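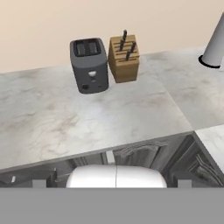 4. Wiring and siting the Udlow under-cabinet strip

Read section 3 first if you haven't cut the strip to length yet. The Udlow wants to sit at the front edge of the cabinet underside, behind the lip, so the light falls on the worktop and not down the wall. Pale stone-look tops throw a lot of light back, so on a white and grey marble one like this start at the low setting. Think about what lives at the back too – a toaster and a knife block side by side will both cast shadows if the strip is too far forward or too far back. Never fix the strip or the driver directly over a toaster. Move the toaster, or stop the strip short.

Caution
Switch off at the consumer unit before you touch the fused spur. Not at the wall switch. If you're not sure which circuit it is, stop and get an electrician in.

Before you start
Strip, driver, 9 clips, end cap, sensor, short lead (the grey one). Small crosshead, pencil, tape measure, dry cloth. Sugar soap if the cabinets are greasy, and they will be.

4.1 Fixing the strip

1. Wipe the underside of the cabinet. Let it dry properly.
2. Mark a line 24 mm back from the inside of the front lip.
3. Offer up the first clip at the driver end. Pilot hole, then screw. Don't use the long screws, they come through the cabinet floor. Those are for the driver.
4. Space the rest along the line. One clip goes right next to each joint.
5. Press the strip in, starting at the driver end. Should click. If it doesnt click the clip is back to front.
6. End cap on last.

Note – chipboard cabinets: if a screw spins, shift the clip along a bit and start a fresh hole. Filler won't hold it.

4.2 Fitting the driver

1. Driver goes on top of the cabinet or inside it at the back. Needs 60 mm clear on all sides for air.
2. Long screws, both ends.
3. Feed the grey lead down through the back corner. Drill if you have to, and use the grommet.
4. Plug lead into strip. Arrow to arrow.
5. Mains side goes to the fused spur, 3 A fuse. Competent person only.

Caution
Don't cover the driver. No tea towels, no baking trays, no cereal boxes on top of it.

4.3 Sensor and first switch-on

1. Stick the sensor under the cabinet, lens down, well away from the kettle. Steam sets it off.
2. Power on. Strip blinks twice then goes dim. Normal.
3. Wave a hand under the sensor for on and off. Hold still under it to change brightness, let go when you like it.
4. Leave it on for almost 60 minutes, then feel the clips. Slightly warm is fine. Hot is not – switch off and check the strip isn't kinked.

Note – older strips with the Skutari sensor work the other way round, hold for on and off. See the sheet in the bag.

4.4 If it doesn't work

Nothing at all: check the fuse, then the arrows on the lead.
Half the strip dark: joint not pushed home.
Flickers: dimmer on the same circuit. Take the dimmer out, the Udlow has it's own.
Error 62 on the driver display: overheating. Off, clear the space round it, leave to cool, try again.

Spare clips and end caps from Gwilym Lewis at the trade counter. Sensor queries to Lanying Wan.

Section 4 revised 7/24/26. New corner joint goes in the August reprint, until then use the flexible link.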